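Home | Topics | Wood | Cloth | Glass | Word List | For Teachers

How a Table Is Set, and What the Things on It Are Made Of

A set table has layers. The table is the bottom layer. The placemat lies on the table. The glass and the plate stand on the placemat. Each layer is made of a different material, and each material has its own job. This page goes through them from the bottom up.

1. The tabletop

Wood comes from the trunk of a tree. A trunk is built from very thin tubes called fibers. While the tree was alive, many of these tubes carried water up from the roots. When a trunk is sawed into boards, the saw cuts along the fibers, and they show up as lines. The lines are called grain.

Most trees in places with cold winters grow a new layer of wood each year. Wood made in spring is usually lighter in color. Wood made later in the summer is often darker and harder. The change from light to dark makes one line on the board.

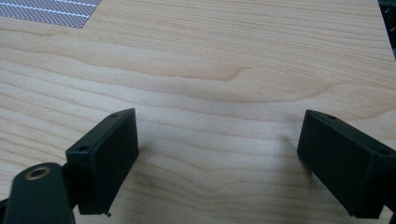

Grain lines can be straight or curved. A saw that cuts straight through the center of a trunk gives lines that run side by side. A saw that cuts nearer the outside of the trunk passes through the layers at a slant, and the lines spread into arches and waves. Both kinds of line can appear in the same board.

Wood takes in water. A wet spot left on bare wood can swell the fibers and leave the surface rough. For this reason most tables get a finish, a thin clear coat of oil, wax, or varnish. A finish slows water down. It does not stop heat very well, and a hot dish can leave a pale mark in it.

2. The placemat

A placemat marks the space for one person. It also catches crumbs and drips, and keeps hard plates from scratching the finish.

Many placemats are woven. Weaving uses two sets of threads. The first set, the warp, is stretched tight on a frame called a loom. The second set, the weft, goes across, passing over one warp thread and under the next. On the way back it does the opposite. The threads lock each other in place without glue.

Stripes are made by changing the color of some of the threads. If the weaver puts several white threads next to each other, the stripe is wide. If there is only one, the stripe is thin. A group of wide stripes near one side of a mat is called a border.

A woven mat has small gaps between its threads. A spill can pass through the gaps, so lift the mat and wipe the table under it too.

3. The glass

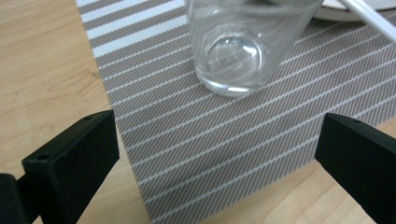 Smaranda Stanciu
Materials writer, Tudelum Children's Pages

A drinking glass without a stem or a handle is called a tumbler. Glass is made mainly from sand, melted in a furnace with other minerals. Soda helps the sand melt at a lower temperature, and lime makes the finished glass last in water.

Many tumblers are thicker at the base than at the sides. The extra glass puts weight low down, and the tumbler is harder to knock over. A thick, rounded base also bends light. This bending is called refraction. Stripes seen through the base of a glass can look curved or broken, although the stripes themselves have not moved.

4. The plate

A dinner plate is often ceramic, a material made from clay. The clay is shaped, dried, and heated in an oven called a kiln. A coating called glaze is added and heated until it turns to glass. Glaze keeps sauce from soaking into the clay. The raised edge of the plate is the rim, and it keeps food from sliding off.

5. The order of work

Wipe the table and dry it.
Lay the mat flat, with one long edge beside the edge of the table.
Set the plate in the middle of the mat.
Stand the glass above the plate, on the side of the hand that will use it.

To clear the table, work in the opposite order. The glass goes first, then the plate, then the mat.

Contact Tudelum | Copyright 2021 Tudelum | Back to top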